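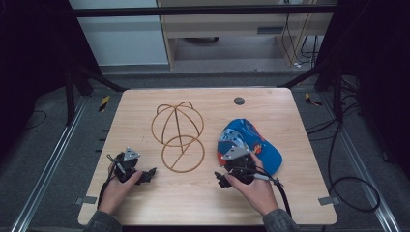
Dirent Opens Cap Repair and Exchange Service in Pernwood

PERNWOOD, March – Dirent, a small company which cleans and repairs headwear, opens this month its first walk-in counter in Pernwood. People can bring a cap which has lost its shape, leave it for cleaning and repair, or exchange it for another cap from the shelf.

The counter is on the ground floor of the old Messina building, next to the bus station. It is the second location of the company. The first one, in Rindow, has received 3000 caps and hats since it was opened.

"Many people keep a cap for years after they stop wearing it," said Anjana Haque, founder of Dirent. "It comes from a team, or from a trip, or from a father. They do not want to throw it away, but the crown is flat and the sweatband is yellow. We would like to give them one more choice."

How the service works

The customer fills in a short card at the counter and chooses between cleaning, reshaping and sewing repair. Cleaning is done by hand in cool water, and the cap dries on a form so the crown keeps its curve. Most orders are ready in two working days. Sewing repair may take longer, depending on the thread color and on the condition of the brim.

Caps with mesh parts are accepted at the same price as full fabric caps. Wool hats and straw hats are accepted only in Rindow for the moment, where the steam equipment is installed.
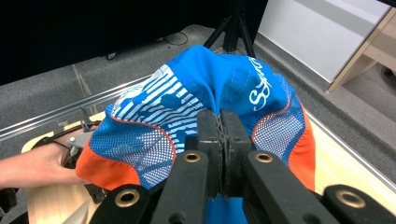 Exchange shelf

Customers who do not want their cap back can leave it for the exchange shelf. Each cap is checked, cleaned and put out with a paper tag which shows the size. A person who leaves one cap may take one cap. The shelf in Pernwood will start with 100 caps, which were brought from the Rindow location.

"In Rindow we were surprised by the exchange shelf," said Rutilio Ayala, who manages both locations. "We planned it as a small corner, and now people come only for this. Children's sizes go very fast – we never have enough of them."

Evening classes

From April, Nima Yazdani will teach a class on basic cap care, with places for 30 people. The class starts at 6:30 p.m. and covers stain removal, brim shaping and replacing a broken strap. Participants should bring one cap of their own. Needles and thread are provided.

Opening hours and contact

The Pernwood counter is open on weekdays from 9 a.m. to 5 p.m. Registration for the evening class is made in person at the counter. For press questions, please ask for Anju Tomar at the Dirent office in Rindow.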